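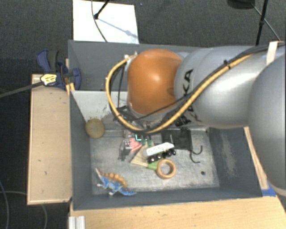 4. Setting up a riding and loading your voter list

Do this before anyone goes out knocking. Takes most of an evening the first time, less after that. You need the Komard login the campaign office gave you, and the list file from the returning officer (the .csv one, not the PDF).

4.1 Create the riding

1. Log in. Click Campaigns, then New.
2. Type the riding name exactly as it's printed on the official list. Flominstead, not Flominstead North or "Flom".
3. Pick the election type. By-election and general use different poll numbering so get this right now.
4. Set the time zone. Default is Eastern.
5. Save. Wait for the green tick before you go to the next page.

Note: election type can't be changed once a list is loaded. You'd have to delete the riding and start over.

4.2 Load the list

1. Open the riding, then Lists, then Import.
2. Choose your file. Up to 3,000 rows per file. Bigger lists, split them by poll first.
3. Match the columns. Surname, given name, civic address, postal code, poll number. Anything else is optional, leave it on Skip.
4. Check the preview. Accents should look right. If Szczepańska comes out as Szczepa?ska, cancel, re-save the file as UTF-8, and try again.
5. Click Import. Don't close the tab.
6. Compare the row total at the bottom to your file. The Flominstead test list is 2,756 rows so it goes in as one file. If the total is short, download the error report, fix those rows only, import just those.

CAUTION: importing the same file twice makes duplicates. There is no undo. Merge tool is in section 7 and it's slow.

CAUTION: the list is for election purposes only. No copies on personal laptops, no emailing it around. Delete the .csv from your downloads folder when your done.

4.3 Cut the walk sheets

1. Go to Turf. The map loads with poll boundaries in blue.
2. Click a poll. Komard suggests walks based on street order.
3. Drag the edges if a walk crosses a highway or a rail line. It doesn't know about fences either.
4. Name each walk poll number first, then street. "354 Celport Rd east side" sorts properly. "Celport east 354" doesn't.
5. Print, or send to phones. Paper copies get a sheet number top right, write down who took which.

Apartment buildings: make them their own walk. Unit numbers sort as text before the July update, so 10 comes ahead of 2. Update first if you havent.

4.4 Support codes

1 = supporter
2 = leaning to us
3 = undecided
4 = other party
5 = do not contact

Not home is left blank. Don't use 3 for not home, it wrecks the callback list.

Sign requests go in the Sign box, not in the notes. The sign crew's report only reads the box.

4.5 Before you hand out the first sheets

- every poll has at least one walk
- test phone opens a walk and saves a code
- a 5 entered on the phone shows on the office screen
- backup exported (Lists, Export, Full). Anything over 1,000 rows is emailed as a link, check junk mail

Section last changed 20/09/2020. Phone set-up is section 5.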